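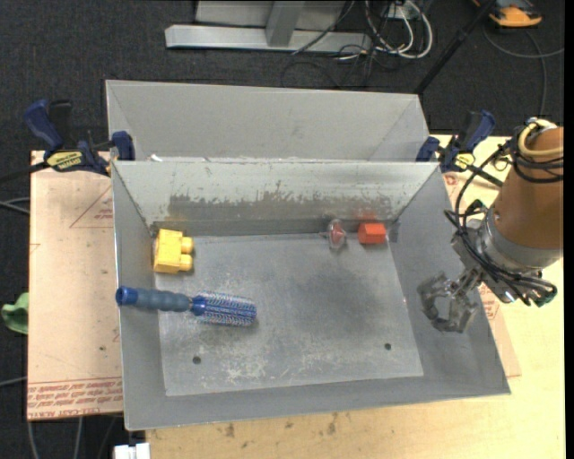 Slide 1. A caixa da frente com quatro objetos, o braço à direita, a garra aberta.

Notas do orador. Duração prevista: 40 minutos, com perguntas no fim.

Abertura

Bom dia. Chamo-me Lurdes Louro e trabalho na Jemex, na parte de ensino de tarefas a robôs. Vou falar do que fazemos todos os dias na bancada: mostrar a um braço como se pega numa coisa de uma caixa e se põe noutra. Mostramos de duas maneiras, com a mão no próprio braço e à distância, com um comando. Vou comparar as duas e dizer o que mudámos desde o inverno.

(Deixar o slide 1 durante esta parte toda.)

Pôr a sala no contexto. A tarefa tem um nome interno, Skoluleck. O enunciado cabe numa linha: tirar todos os objetos de uma caixa e passá-los para a caixa ao lado, um de cada vez. As caixas são de metal cinzento e estão presas com grampos. Os objetos são coisas vulgares: blocos pequenos, uma escova de cabelo redonda, uma peça transparente. Dizer que a escolha é de propósito variada. A escova é comprida e tem cerdas, o bloco amarelo tem pinos, a peça transparente confunde-se com o fundo.

Apontar o bloco amarelo no canto e a escova com o cabo apoiado na parede. São os dois casos a que volto mais à frente.

Parte 1. Mostrar com a mão

O método mais antigo que usamos. Põe-se o braço em modo livre, a pessoa segura no punho e leva-o até ao objeto. O controlador grava as posições das juntas e o estado da garra. Fecha-se a garra com um botão, levanta-se, desloca-se, abre-se.

Vantagens, sem me alongar:
A pessoa sente o peso do braço e sente o contacto. Quando a ponta de um dedo toca na parede, sabe-se logo.
Aprende-se depressa. Uma pessoa nova na equipa faz uma demonstração aceitável na primeira manhã.
Não é preciso mais equipamento nenhum.

Problemas:
O corpo do operador aparece nas imagens. Se o modelo vai aprender a partir da câmara, está a ver uma mão e um antebraço que não vão lá estar quando o robô trabalhar sozinho. Tentámos gravar só as posições e depois repetir o movimento sem ninguém para obter imagens limpas. Dá certo quando o objeto está solto no meio da caixa. Num canto, um desvio pequeno na repetição chega para a garra empurrar o objeto em vez de o agarrar.
Cansa. Ao fim de uma hora as trajetórias ficam mais curtas e mais bruscas. Vê-se nos gráficos de velocidade.
As pessoas levam o braço por caminhos cómodos para elas. Quem está de pé do lado esquerdo puxa o cotovelo do robô para fora, e o modelo aprende isso como se fosse parte da tarefa.

(Perguntar à sala quem já ensinou um braço à mão. Esperar. Costuma haver alguns.)

Parte 2. Mostrar à distância

Passámos para um comando a que chamamos Idon. É um punho que o operador move no ar, e a garra segue. Um gatilho abre e fecha os dedos. Há um pedal que liga e desliga o seguimento: com o pedal em cima, pode-se reposicionar a mão sem mexer no robô.

Explicar o pedal com calma, porque é aí que toda a gente se engana no começo. O erro típico é soltar o pedal a meio de uma descida, recolocar a mão e voltar a carregar com o punho rodado. Na primeira versão a garra tentava apanhar a rotação toda de uma vez. Agora só contamos a diferença a partir do momento em que o pedal volta a ser carregado.

O que se ganha:
As imagens ficam sem pessoas, iguais às que o modelo vai ter em funcionamento.
O operador pode sentar-se e descansar o braço.
Consegue-se parar a meio, pensar e continuar. As pausas são cortadas depois.

O que se perde:
O tato. O operador decide pelo que vê. Encostar um dedo à parede de metal à distância não se sente, e quando se dá por isso já a força subiu. Pusemos um aviso sonoro ligado à corrente dos motores. Ajuda, mas chega tarde.
A profundidade. Com uma só vista fixa, quem está a começar fecha a garra demasiado alto. Acrescentámos uma segunda vista no ecrã do operador.
Tempo de aprendizagem. Pedimos 13 sessões de treino antes de aceitar dados de alguém. Parece muito. Antes de termos essa regra deitávamos fora quase 57 por cento do que os principiantes gravavam.

Parte 3. Dois casos difíceis

Primeiro caso: o objeto no canto. (Voltar ao slide 1 se entretanto tiver avançado.) O bloco amarelo está no canto do fundo, à esquerda. A garra tem dedos articulados e precisa de espaço dos dois lados. Num canto falta espaço em duas direções. O que ensinamos aos operadores é não tentar a pega direta. Desce-se com a garra quase fechada, encosta-se um dedo ao lado do objeto virado para a parede, arrasta-se para o meio, sobe-se, abre-se e pega-se normalmente. São duas ações e gravam-se como uma só demonstração.

No princípio separávamos as duas. O modelo aprendia a arrastar e aprendia a pegar, mas não passava de uma coisa para a outra. Ficava a arrastar o bloco de um lado para o outro. Gravadas juntas, resolveu-se grande parte.

Segundo caso: a escova. É comprida e redonda, e está apoiada na parede pelo lado do cabo. Há várias pegas possíveis: pelo cabo, pela cabeça, pela zona de transição. Cada operador tinha a sua preferida. O modelo recebia três respostas para a mesma imagem e fazia uma espécie de média, com a garra a descer num ponto onde ninguém pegaria. Combinámos uma regra: pega-se perto da transição entre a cabeça e o cabo, com os dedos atravessados em relação ao comprimento. Se essa zona estiver tapada por outro objeto, tira-se primeiro o outro.

Mencionar de passagem a peça transparente junto ao bloco vermelho-alaranjado. Estão encostados um ao outro, ou quase, e o bloco deixa um reflexo na parede de metal. Para uma pessoa não há dúvida nenhuma. Para o modelo, o reflexo foi durante algum tempo um candidato a objeto. A correção foi recolher mais demonstrações com peças de cor junto às paredes.

Parte 4. Como organizamos a recolha

Cada sessão tem 100 tentativas no máximo. Depois disso a pessoa para, mesmo que diga que está bem.

Os objetos são deitados na caixa sem os arrumar. Quem arruma, arruma sempre da mesma maneira, e isso nota-se nos dados. Se dois caírem um em cima do outro, ficam assim.

As caixas vão presas. Tivemos em maio uma semana de gravações em que um dos grampos estava mal apertado e a caixa andava uns milímetros por dia. Ninguém reparou até as repetições começarem a falhar todas para o mesmo lado. Desde então confere-se o aperto dos grampos ao início da sessão e depois do almoço.

As falhas guardam-se. Uma demonstração em que o operador deixa escapar o objeto e o recupera é útil, e marcamo-la como recuperação. Uma em que desiste fica noutra pasta e não entra no treino.

A etiquetagem é feita no Ambrose, a nossa ferramenta interna. O operador marca no próprio dia, com a memória fresca: boa, boa com recuperação, para rever, rejeitada. Outra pessoa revê só as que ficaram em "para rever". Experimentámos rever tudo e o atraso acumulava-se.

(Se faltar tempo, saltar daqui para a parte 6.)

Parte 5. Misturar os dois métodos

Continuamos a usar a mão em duas situações.

A primeira é a definir limites. Para dizer ao controlador até onde pode ir junto às paredes da caixa, levar o braço à mão é mais rápido e mais seguro. Encosta-se, recua-se um pouco, grava-se o ponto.

A segunda é a formar operadores. Antes de pegarem no comando, passam meia sessão a mover o braço à mão. Ficam a saber até onde chega o cotovelo, que rotações do punho estão perto do limite e quanto é preciso abrir a garra para um objeto largo. Quem salta este passo pede ao robô posições impossíveis e depois queixa-se do comando.

Não misturamos os dois tipos de demonstração no mesmo treino. Tentámos uma vez. As velocidades são diferentes, as trajetórias têm outra forma, e o resultado foi pior do que com qualquer dos conjuntos isolado. Pode haver maneira de o fazer bem, nós não a encontrámos.

Parte 6. O que falta resolver

Sensação de contacto no comando. Estamos a testar uma vibração no punho proporcional à força. Os operadores dividem-se: uns desligam-na ao fim de dez minutos.

Saber quando a caixa está vazia. O chão e as paredes estão riscados e têm manchas escuras, e o modelo por vezes insiste em pegar numa mancha. Gravamos agora demonstrações em que o operador olha para a caixa vazia, não faz nada e termina.

Trocar de operador a meio de um conjunto. Ainda se distingue, pelos dados, quem gravou o quê.

Perguntas

Perguntas prováveis e respostas curtas:
Se a garra pode ser trocada sem gravar tudo de novo: com dedos parecidos, em parte; com ventosa, não.
Se o operador pode estar noutro edifício: tecnicamente sim, mas o atraso na imagem prejudica as pegas junto às paredes. Nós ficamos na mesma sala.
Se os dados são públicos: de momento não.

Agradecer e deixar o contacto no ecrã.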